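Storing a decorated tray upright against a tiled wall

Posted in: Kitchen and Household

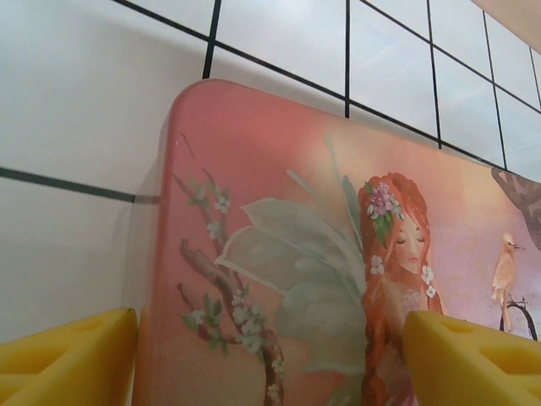

Posted by Turnberg Tenants Desk

We would be grateful for advice on behalf of a shared kitchen in our building. A pink panel with a printed fairy illustration is kept standing against the white wall tiles. It may be used as a tray on occasion, but for most of the week it is only on display. We wish to know whether it may safely remain upright, and whether the printed surface requires particular care. The fairy's face and the flower crown are the parts residents would least like to see scratched. The wall itself may not be drilled.

Posted by Magsi Home Care

An upright position is acceptable provided that the lower edge cannot slide. Place a strip of non-slip matting beneath it and set the foot 2 inches from the wall. Keep the panel at least 30 inches from the stove.

For cleaning, use a soft damp cloth with a little dish soap and dry the surface at once. Scouring pads and bleach sprays should not be used on printed surfaces. If the grout is to be cleaned, move the panel to another room first — grout cleaner splashes farther than one expects. We also recommend wiping the back every 3 weeks.

Posted by arkari_household

Plate stand. Any shop has them. Ours has held a bigger tray than that for years.

Posted by Zorkar Residents Office

We concur with the first reply regarding cleaning. A plate stand is suitable only if its lip is deeper than the panel is thick, and this should be measured before purchase. Adhesive strips are not advised on matte tile, as the residue is difficult to remove.

Print this page | E-mail this page

This site uses cookies to remember your settings. By continuing, you accept their use.

Contact us | Copyright 2019 Household Help Pages | Back to top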